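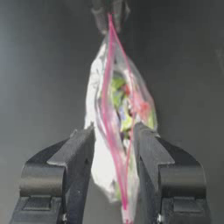 *Clear zip-top bag with a pink seal, hanging down between two black gripper fingers.*

## 4. Setting up a certification test

This section covers the creation of a timed, scored test in Lendier and the issue of certificates to candidates who pass. It assumes that the subject area already exists and that at least one question bank has been approved. For question banks, see section 3.

You need the Test Manager role. Reviewers can open the screens described below but cannot save changes.

### 4.1 Create the test

1. Open **Tests > New** and select the subject area.
2. Enter a title of no more than 144 characters. The title is printed on the certificate exactly as entered, including any extra spaces.
3. Select a question bank. The bank must hold at least twice as many questions as the test will draw.
4. Set **Questions per attempt**. The upper limit is 200.
5. Set the time limit in minutes. The timer keeps running if the candidate closes the browser.
6. Select **Save as draft**.

**Note:** A draft has no public address. To let a colleague try it, use **Preview link**, which expires after 16 hours.

### 4.2 Set the grade bands

Grades are worked out from the percentage score after any penalty for wrong answers.

1. Open the draft and go to the **Grading** tab.
2. Enter the lowest score for each band, starting with the highest. Bands may not overlap. The system fills in the upper limits.
3. Mark each band that earns a certificate. A band left unmarked produces a result slip only.
4. If wrong answers carry a penalty, enter it as a positive number. Entering a minus sign adds marks – the form does not block this.
5. Select **Check bands**. Gaps are listed in red at the foot of the tab.

**Caution:** Changing a band after the test is live regrades every attempt on record. Certificates already issued are not withdrawn, so a candidate may hold a certificate that no longer matches the recorded grade. Close the test and make a copy if the bands have to change.

### 4.3 Load the certificate template

1. Go to **Certificates > Templates** and upload a PDF with form fields.
2. Match each field to a value: candidate name, test title, grade, month of issue, serial number.
3. Select **Test print**. The sample uses the name Funmilayo Akpan and the serial number 697.
4. Check that long names fit on one line. Text that does not fit is reduced in size, down to a minimum of 8 point, and then wrapped.
5. Add the signatory. The signature file must have a clear background.

Serial numbers run across all tests in the account. They do not restart when a new test is added.

### 4.4 Publish

1. Return to the draft and select **Publish**.
2. Choose **Open** (any registered candidate) or **By list**. For a list, upload a CSV file with one email address per line and no header row.
3. Set the number of attempts allowed and the waiting period between them.
4. Confirm. The test appears in the candidate menu after about five minutes.

**Note:** The ranking page is off by default. When it is on, candidates appear under their display name unless they have opted out in their own profile. Ties are ordered by completion time, shortest first.

If **Publish** is grayed out, check that the grade bands have been saved and that a template is attached. Accounts moved over from the older Olaniyan system must also have the billing contact confirmed under **Account > Contacts**.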